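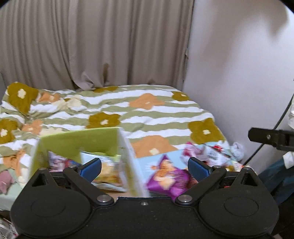
Blog testers wanted, May start

Every blogging tool promises more readers. We doubt most of them, and we'd like you to doubt ours as well.

Tresska is a scheduling and statistics add-on for small blogs. Magnusson, who make it, claim it saves time. We want 70 bloggers to use it for 2 months and tell us whether that's true.

You'll need a live blog with at least 400 visits a month. Over 2,000 and you're probably too big for us. No "influencers", please, and no sites stuffed with sponsored posts.

You keep your own content and can drop out whenever you like. There's no fee, only free use of the add-on, so decide if that's worth your evenings.

Send your blog address and one complaint about your current set-up to Sandra Pearce at Lallutach.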